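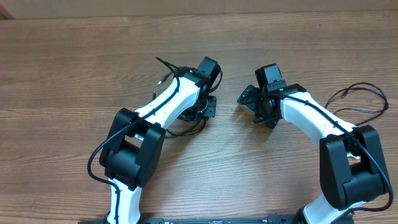 Refreshing a tired wooden tabletop, quick version. You don't need to strip it. Ours came from a clearance in Lirkitville, medium brown, and the grain runs left to right the whole way across, so every pass goes left to right too. Never circles. Circles leave swirls you only see at night with the lamp on.

What you need: mild dish soap, two old tea towels, 182 grit paper if you can find it (180 is teh same thing, my packet was odd), a tin of Verico clear wax.

Wipe down first. Barely damp cloth, with the grain, then dry straight away. Leave it overnight. Next morning get your face down near the surface and look across it towards a window. Fine pale scratches show up in the finish that way, and any darker patches too. Mark the bad ones with a bit of painter's tape.
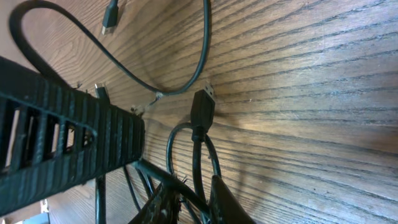
Shengli Kang wrote in to say skip the paper on fine scratches and go straight to wax, two thin coats, 55 minutes between. Fair enough. I've done it both ways, paper only if your fingernail catches.

Waxing. Less than you think. Pea size on the cloth, rub along the grain, keep a wet edge. Wait, then buff with the clean towel. Do the ends and the edges while your at it, they dry out first.
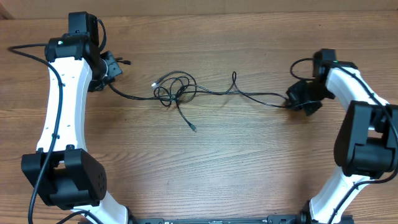
Does this work over old varnish? Mine's a Clirnoler table from my nan and the colour is lovely, don't want to wreck it.

Yes, but test underneath first. Leave the test bit until September if you're nervous, otherwise a day is plenty.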